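Fovden branch library to close for floor and heating work

Oct 2, 2022

The Fovden branch library will close at the end of the week for repairs to its heating system and reading room floor. It is expected to stay closed for 25 days, the library office said.

Loans due during the closure will be extended without charge. The book drop on Jacquet Street will be locked from the first evening, so items should be kept at home or taken to the Eletti branch.
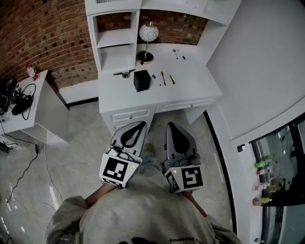
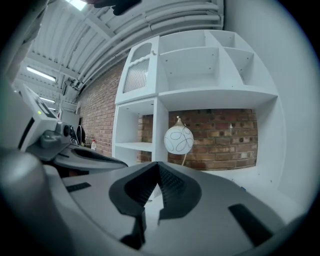

The work was first planned for last spring but was put off when the low bid came in over budget. A second round of bids brought the cost down, mostly by leaving the back stairs out of the job. Those will be done later, under a separate contract.

Branch manager Cúc Sầm said the boiler has been the main worry. It went out twice last winter, and on both occasions the children's room had to close early.

"We got through it with space heaters and coats," Sầm said. "I would not want to do that for another winter. The parts for that boiler are hard to find now."

The new system will run on the same pipes but with separate controls for each floor. At present the whole building is on one thermostat, near the front desk, where the door lets in cold air every time someone comes through. The upstairs study rooms are often too warm as a result, and readers have been opening the windows in January.

In the reading room, crews will take up the boards along the north wall, where water got in under the windows. The rest of the floor will be sanded and sealed. Shelves in that section have to be emptied first. Staff have set aside 79 crates for the books, which will be stored in the meeting room until the floor is ready.

The local history collection will stay in the building but will not be open to the public. Anyone who needs a particular item from it can send a request by e-mail, and staff will try to scan it. Requests are limited to 25 pages each.

Books on hold will go to Eletti, starting on the second day of the closure. Readers who would like to pick up at the Dova reading room instead can change this in their account or by phone. Dova has less shelf space and will keep holds for only 8 days before sending them back.

Story time moves to Eletti as well, at the usual hour. The sewing group and the tax help desk will not meet until the branch is open again. The chess club is still looking for a room — the Eletti branch has none free in the evening.

Parking on the east side of Jacquet Street will be restricted while materials are being delivered. The sidewalk stays open, but people using the bus stop by the main entrance should wait at the corner on the days when signs are posted.

A $1000 gift from a reader, who asked not to be named, will go toward new lamps for the reading room tables. The lamps are not part of the contract and may arrive after the reopening.

Regular hours will return when the work is finished. If the sealing takes longer than planned — it depends on how damp the weather is — the first floor may open ahead of the reading room, and a notice will be posted on the front door.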